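Course: Materials of Everyday Things
Handout 3: Pearls, and how people learned to copy them
Prepared by Shahla Zarei

Please read this handout before we meet. The words you need for the written work are explained the first time they appear.

What a pearl is made of

A pearl grows inside a mollusk, an animal with a soft body and a hard shell. When something disturbs the soft part, the animal covers it with the same material that lines the inside of its shell. This material is called nacre. It is mostly calcium carbonate, in the form of very thin flat crystals, and between the crystals there is a small quantity of protein which works like a glue.

Light enters the upper layers and comes back from several depths at once. This gives the soft shine that dealers call luster. If the layers are thin and regular, the luster is strong. If they are thick or broken, the pearl looks like chalk.

Natural and cultured

A natural pearl begins by chance. A cultured pearl begins when a worker places a small piece of tissue, often together with a round bead cut from shell, into the animal. Both are real pearls, and students often lose marks on this point. Many old price lists use the word "real" only for natural ones, so when you read such a list you must first find out how the writer uses the word.

The imitation pearl

Good imitations were made in France in the second half of the seventeenth century. For this course you can remember the year 1675 as a middle point, but the sources do not agree and I will not ask you for an exact date. The method was to take the silvery substance from the scales of a small river fish, the bleak, and to put it inside a hollow ball of thin glass. The ball was then filled with wax to give it weight. The substance was called essence d'orient, and it contains crystals of guanine.

Later makers turned the process around. They began with a solid bead and dipped it many times in the shining liquid, with drying between the coats. Today the bead can be glass, plastic or shell, and the coating is often made without any fish.

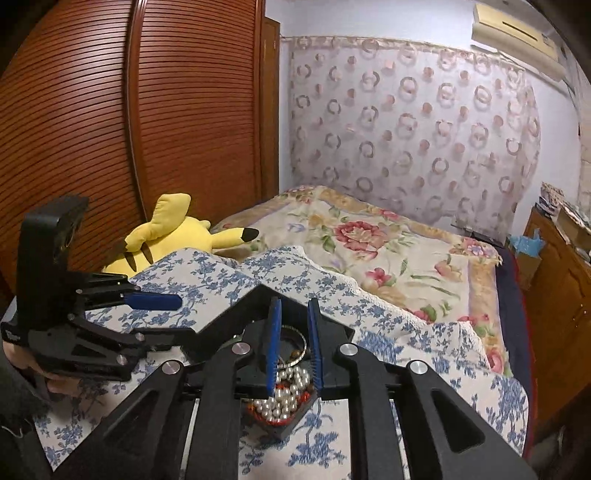 Materials of Everyday Things, Handout 3, p. 2

Simple tests

Rubbing. Rub two pearls together very gently. Nacre usually feels a little like fine sand, and a coated bead usually feels smooth. Wash them after the test.

The drill hole. Look at the edge of the hole with a lens. On an imitation the coating may lift or make a small lip. On a cultured pearl you can sometimes see a line between the nacre and the bead inside.

Weight. Solid glass is often heavy for its size and hollow plastic is very light - but shell beads can confuse you, so do not trust weight alone.

The tooth test is described in many books. We do not use it in class.

Written work

Compare the essays by Fredy Cusi and by Rengifo in the course reader. Cusi thinks that imitation pearls made people want natural pearls less. Rengifo thinks the opposite. Say which argument you find stronger and give evidence from the texts. The limit is 700 words, without the list of sources. Hand it in before the December break.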